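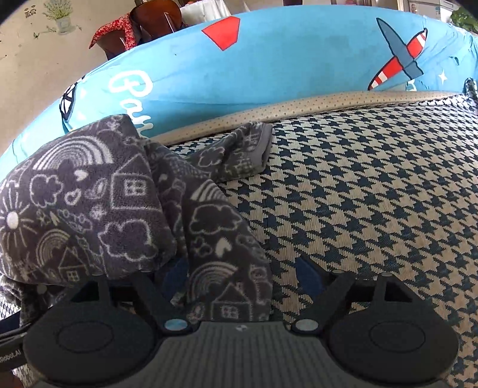
Throw (textile)

A throw, also called a throw blanket, is a light covering kept on a sofa, armchair or bed and used for warmth or decoration. It is smaller than a bed blanket and is usually left loose, so that it can be picked up, wrapped around the shoulders and put back without remaking the seat or bed beneath it. Throws are commonly paired with cushions, and in household retail the two are often grouped under the heading of soft furnishings.

Terminology

The word refers to the way the article is placed, since it is "thrown" over a piece of furniture. In American usage a throw is generally distinguished from a bedspread, which covers the full surface of a bed, and from an afghan, which is knitted or crocheted. The distinction is not always observed. Some catalogs list small fleece blankets as throws and others list them as children's blankets, particularly when they carry a pictorial print.

Materials

Wool was long the usual material for household throws. Cotton, acrylic and blends of the two are also common. Polyester fleece, a knitted fabric brushed to raise a soft pile, came into wide domestic use in the later twentieth century. Fleece does not fray when cut, and a throw made from it may be left with a raw edge, although many makers finish the edge with a hem or a plain border. The border also serves to frame a printed pattern and to show which way the blanket should be folded.

Patterns

Printed throws fall broadly into geometric, floral and pictorial types. Among the pictorial type is the line-drawn or "doodle" print, in which simple outlines are scattered over a single ground color. Rainbows, houses, clouds, hearts and stars are typical motifs. White outlines on charcoal gray are one such arrangement, and the dark ground allows a childlike drawing to be used in a room furnished in neutral colors.

Cushion covers have tended to draw on older woven patterns. Houndstooth, a check with broken, jagged edges, is made by combining a twill weave with groups of dark and light yarns. It is associated with Scottish woolen cloth and is most familiar in black and white, but navy on cream or beige is also produced. On a filled cushion the checks appear to bend and widen as the cover is drawn over the curve of the filling. Makers who wish to limit this effect use a smaller check or a flatter pad.

The writer on interiors Bheki Potgieter has argued that a doodle print and a houndstooth can be placed together without difficulty if they share a similar depth of color - a charcoal throw beside a navy check, for instance. Lungile Pillay, in a handbook for students of textile design, takes a more cautious view and recommends that one of the two patterns be clearly larger in scale than the other. Both writers treat the plain border of a throw as a useful resting place between patterns.

Placement

Three methods of arrangement are commonly described. In the folded method, the throw is laid in a long band over the arm or back of a seat. In the draped method, it is opened out and allowed to fall in loose folds, sometimes partly covering a cushion. In the basket method, it is rolled and stored beside the furniture. The draped method shows the least of a printed pattern, as motifs are lost in the creases, but it is the one most often found in daily use.

Commercial production

The Stakar mill, founded in 1915 as a producer of wool travel rugs, began to sell printed fleece throws after closing most of its weaving floor. An early pattern book from the firm listed 21 designs, almost all of them checks and plaids. Its competitor Zulex concentrated on cushion covers and issued houndstooth in several colorways. The retailer Hireo later sold the products of both firms as matched sets, with a throw measuring 66 inches on its longer side.

Care

Fleece throws are normally washed in cool water on a gentle cycle. Fabric softener is generally avoided, as it can coat the fibers and flatten the pile. High dryer heat may harden polyester fleece, and ironing is not recommended. Woven cushion covers should be removed from the pad before washing and closed along the zipper, where one is fitted. Dark throws may shed lint onto pale covers when new - a separate first wash is advised.

See also

Afghan (blanket)
Bedspread
Houndstooth
Polar fleece
Throw pillow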